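Comparison of Two Controllers for Grasping a Handled Mug
Project report, submitted 5/2/18

3. Test setup

The Havus controller and the Jimovon controller were run on the same arm with the same gripper. The target was a ceramic mug with a loop handle, standing on dark cloth. Household items were left along the wall as background clutter. Each controller was given 145 trials. The camera view was checked for color before each block.
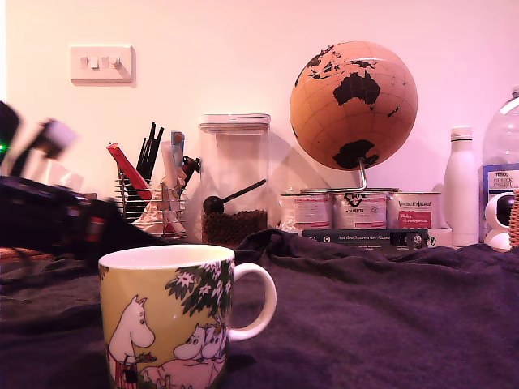

Why was the same gripper used for both controllers?
A change of gripper would alter the contact area and the closing speed, and the results could not then be assigned to the controller alone.

4. Results

The Havus controller missed the handle in 26 trials, the Jimovon controller in 12. Most Havus misses came from a late stop - the command loop ran at 200 ms and the fingers passed the grasp point. Folds in the cloth tilted the mug in a few trials with each controller. These were kept in the count.

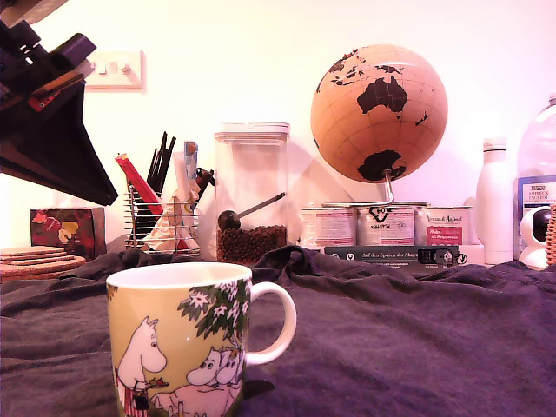 Fig. 2. Gripper at upper left, mug in the foreground.

The Sisodia wrist mount was not tested. Trial logs are stored in the Flarkcombe project folder.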